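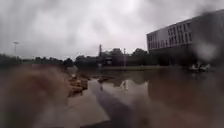
Last updated in March

Cookies in the Mail: A Chat With the Lady Behind the Zirnbridge Swap

I have been begging for this interview since before Christmas, and she finally said yes on the condition that I leave her name off the blog. "My mother-in-law reads you," she told me, "and she still thinks the gingerbread is her recipe." Fair enough! So she is just going to be my friend the Cookie Lady today.

If you're new, the Zirnbridge swap is a holiday cookie exchange done completely by mail. You sign up, you get matched with a few other families, you bake, you box, and then you wait for the good stuff to land on your porch. I joined two years ago and my kids now stalk the mail truck.

I asked her how it got started, and she laughed and said it was pure homesickness. "We had moved for my husband's job and I missed my old cookie party so much. I wrote to the girls and said, I can't come, but I can ship. There were 20 of us that first year, and one of them sent fudge, which I let slide."

Last season there were 631 families. I had to ask her to repeat that. She does the matching herself, at the kitchen table, mostly after nine at night with a Hallmark movie going. "I tried a spreadsheet thing called Vustura that my son set up for me and I liked it fine, but I kept going back to my index cards. I use both now. The cards are for allergies, and I don't mess around with allergies."

By her math the swap mailed over 3000 dozen cookies last December. I don't even want to think about the butter.

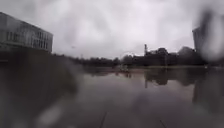
What Ships and What Doesn't

Okay, this was the part I really wanted, because my snowflake cutouts showed up at a lady's house in Ohio as sand. Beautiful, buttery sand.

"Thin cutouts are heartbreakers," she said. "Save those for the neighbors. Send me a drop cookie, a bar, a biscotti, anything with a little heft to it." She wraps hers in pairs, bottoms together, and stands them on end in a Costello tin with crumpled wax paper all the way around. Then she shakes it. "Pick it up and shake it like you're mad at it! If you hear something move, add more paper."

She also told me to bake crisp and soft cookies for separate tins (guilty), and to keep anything peppermint far away from everything else (also guilty - sorry to everyone who got minty snickerdoodles from me).

Her own favorite to send is a chocolate almond bar she calls Bruvetti bars, after the bakery near her grandma's apartment. She's been tinkering with them for years and says she is on version 23. I asked for the recipe and got a very sweet no. "Sign up and maybe you'll be matched with me."

Can You Join Late?

She opens the list in September and closes it right before Halloween. She has made exceptions, but you didn't hear it from me. You don't have to be a fancy baker either. One family sends slice-and-bake every year with drawings from the kids tucked in the box, and she says people write in asking to be matched with them.

I wanted to know if she ever gets sick of cookies. "By New Year's I want a pickle," she said. "Then somebody emails me a new shortbread and I'm right back in the kitchen."

I'm planning on molasses drops this year. In a tin, on end, with plenty of wax paper.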